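Schwarzer Molton, kurze Standzeit: Wie Veranstaltungstextilien altern

Flammschutz, Faltenwurf und Befestigung entscheiden darüber, wie lange ein Bühnenstoff verwendbar bleibt. Der Verschleiß beginnt meist im Lager.

26. Februar 2022

Der Verleiher Sornico hat im vergangenen Jahr 28 Bahnen Bühnenmolton ausgesondert. Gerissen waren davon nur wenige. Die Mehrzahl fiel bei der internen Brennprobe durch, ein kleinerer Teil war durch Klebstoffreste unbrauchbar geworden. Für ein Material, das im Einkauf als robust gilt, ist das eine bemerkenswerte Verteilung der Schadensursachen.

Molton ist ein beidseitig aufgerautes Baumwollgewebe. Die aufgestellten Fasern streuen einfallendes Licht und schlucken einen großen Teil davon, weshalb der Stoff in Schwarz zum Standard für Aushänge, Hintergründe und Abdeckungen wurde. Dieselbe Oberfläche bindet Staub, Haarspray und Nebelfluid. Eine unbehandelte Baumwollbahn lässt sich leicht entzünden. Für Versammlungsräume wird deshalb in der Regel schwer entflammbare Ware verlangt, in Deutschland üblicherweise mit Nachweis nach DIN 4102 als B1 oder nach der europäischen Klassifizierung.

Die Ausrüstung besteht bei Baumwolle häufig aus wasserlöslichen Salzen. Sie werden im Tauchbad aufgebracht und beim Trocknen in der Faser abgelagert. Eine einzige Wäsche kann den Schutz aufheben, ein Wasserschaden im Lager ebenfalls. Auch wechselnde Luftfeuchte wirkt auf das Material ein: Die Salze wandern an die Oberfläche, kristallisieren aus und zeichnen sich auf schwarzem Grund als grauer Schleier ab. Wer diesen Schleier ausbürstet, entfernt einen Teil der Ausrüstung gleich mit.

Der Hersteller Prornura bietet als Alternative ein Polyestergewebe an, bei dem der Flammschutz bereits in der Faser sitzt. Es ist waschbar und muss nicht nachbehandelt werden. Nach Werksangabe liegt der Laufmeterpreis nahezu 100 Prozent über dem der Baumwollware. Hinzu kommt ein leichter Glanz, der unter flach einfallendem Seitenlicht sichtbar wird. Für Theaterbühnen scheidet das Gewebe damit oft aus, für Messestände und Foyers in der Regel nicht.

Der zweite Punkt ist der Faltenwurf. Molton wird entweder glatt gehängt oder mit Faltenzugabe gerafft. Bei einer Zugabe von 100 Prozent wird doppelt so viel Stoff benötigt, wie die fertige Breite misst. Die Raffung verdeckt Knicke aus der Lagerung, die bei glatter Hängung als diagonale oder rechtwinklige Linien stehen bleiben. Bügeln ist bei aufgerauter Ware nur von links und mit geringer Temperatur ratsam, Dampf verträgt sich nicht mit Salzausrüstungen. Sornico lagert glatt zu hängende Bahnen seit September auf Papprollen und legt nur noch geraffte Ware in Körbe.

Am wenigsten geregelt ist die Befestigung von Dekoration. Buchstaben aus Karton, Hartschaum oder Filz werden geklebt, geklettet, genäht oder gesteckt. Doppelseitiges Klebeband hält auf der rauen Oberfläche schlecht und reißt beim Abnehmen Fasern aus. Sprühkleber hinterlässt Flecken, die sich mit Lösemittel nur um den Preis des Flammschutzes entfernen lassen. Stecknadeln beschädigen das Gewebe kaum, sofern sie schräg durch zwei Lagen geführt werden.
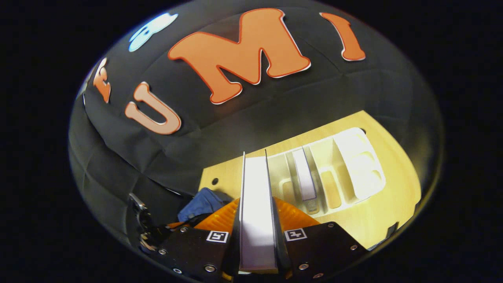

Bei schweren Motiven verlagert sich das Problem auf die Aufhängung. Ein glatt gehängter Stoff gibt unter punktueller Last nach, die Oberkante des Motivs kippt nach vorn. Der Dekorationsbetrieb Posa arbeitet in solchen Fällen mit einer dünnen Leiste hinter dem Gewebe, an der die Elemente durch den Stoff hindurch fixiert werden. Der Aufwand beträgt nach Angaben des Betriebs 11 Minuten je Laufmeter. Zu beachten ist, dass auch die Dekoration selbst eine Brandlast darstellt. Ein Nachweis für den Hintergrund deckt aufgesetzte Teile nicht ab.

Für die laufende Kontrolle hat sich die Streichholzprobe an einem abgeschnittenen Saumstück erhalten. Sie ersetzt keine Prüfung im Labor, zeigt aber grobe Ausfälle an. Posa führt sie alle sechs Monate durch und vermerkt das Ergebnis auf einem eingenähten Etikett. Su, ein Anbieter für Lagersoftware, hat dafür ein eigenes Datenfeld vorgesehen, das eine Bahn nach Ablauf der Frist für die Ausgabe sperrt. Nachimprägnierte Ware erhält dort eine neue Nummer, die alte bleibt als Verweis bestehen.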